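Visit to Rendale, 6/5/18

Our group of 18 went to the Rendale works on the Skevanine road, where washbags are packed for hotels and hospitals. We had last been in January, before the new teaching benches went in. Coats and bags go in lockers and you sign for a visitor's badge.

Packing was all done by hand until last year. The site employs 60 people, and 51 of them used to stand on the line. Some of those now spend part of the shift at a bench, doing the packing moves with a pair of hand-held grippers so that the machines can be taught from them.
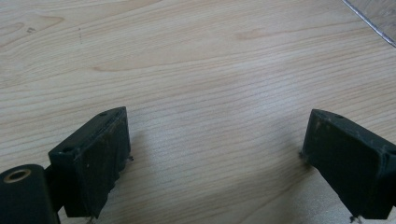
The bench work is paid at the line rate plus a small extra, which was argued over for some months. Staff told us the grippers feel clumsy at first and that your wrists notice it by the afternoon. Nobody does more than half a shift on them. The target is 572 goes a week across all the benches, and a spoiled go is simply done again.

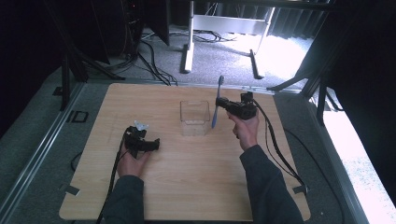 Toothbrushes are one of the harder items, we were told, as they are thin and roll about. Soap was easier. The software comes from a firm called Echevarría, and its people are on site most weeks.

We asked about jobs. The manager said no one had been let go, but leavers from the line have not all been replaced. Two of the older packers said they missed the talk on the line, as the benches are quieter. Another liked being able to sit down.

Tea was in the canteen upstairs. The next visit is to the Sarunden depot, and names should go on the list by the door.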